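30th July

The attic has been my office since April, and this is the first week I've worn a jumper and thongs up there on the same day. Freezing at seven, stuffy by lunch. I've had a few emails asking how the insulation job went after I mentioned it in passing, so I'll put it all in one post.

The house is a weatherboard place in Erport with a tin roof. When we bought it the roof space had been lined, but there was almost nothing behind the plasterboard. I pulled out one sheet to check and found a bit of foil and a lot of dust. Over summer the upstairs room was unusable from midday on, and in winter all the heat from downstairs went straight up the stairs and out through the roof.

I got two quotes. The first was from a company that wanted to pump loose fill in through the ridge, which I didn't like the sound of on a slope that steep. The second was from Mykhailiuk Roofing, and they suggested taking the lining down and fitting batts properly between the rafters with a ventilated gap on the cold side. It was dearer but I could follow what they were doing and why, so I went with them.

The batts are Tustex, the high-density ones. They took 16 packs in the end. I had worked out 14 with a tape measure and the back of an envelope, and forgot about the knee walls. The extra packs came from Hendari, the trade supplier out past the showgrounds, who let me have them at the account price. Delivery was $25, and they left them under the carport in the rain, but the plastic held up.

The work took 2 days, plus another for plastering. I did the painting myself. If you're doing the same thing, buy the good roller pole. I started with a cheap one, and painting overhead on a slope with a wobbly pole is hard on the neck.

The other cost I hadn't planned for was the draught seal on the stair door. I bought a kit for $299 that includes an automatic drop seal for the bottom edge. It seemed like a lot of money for a strip of aluminium and some rubber. It has made more difference to the downstairs bedrooms than the batts have, and I'd do it first if I had my time over.

A few numbers would be useful here but I don't have a full winter of power bills yet. The last one was lower than the same bill last year, though we were also away for part of it, so I wouldn't read much into that. I'll post again when I have a proper comparison.

What hasn't been fixed is the afternoon heat. Insulation slows it down and then holds on to it, so the room stays warm well after tea. I'm looking at an external blind before the weather turns. The internal ones are cheaper, but by then the sun is already through the glass. If anyone has fitted an external one on a tin roof without drilling through the flashing, leave a comment and tell me which brand.
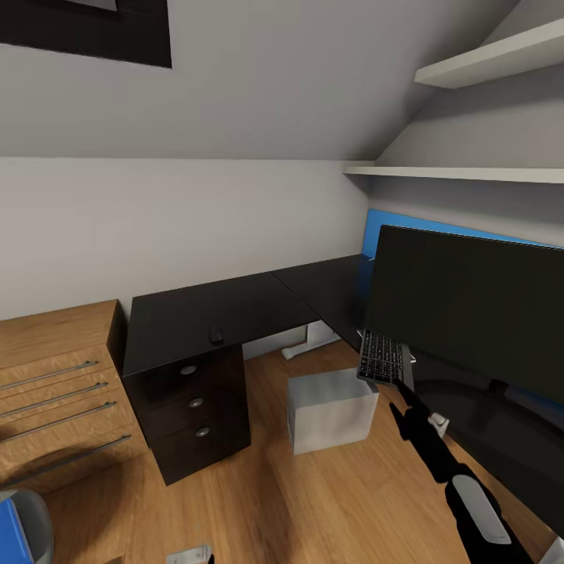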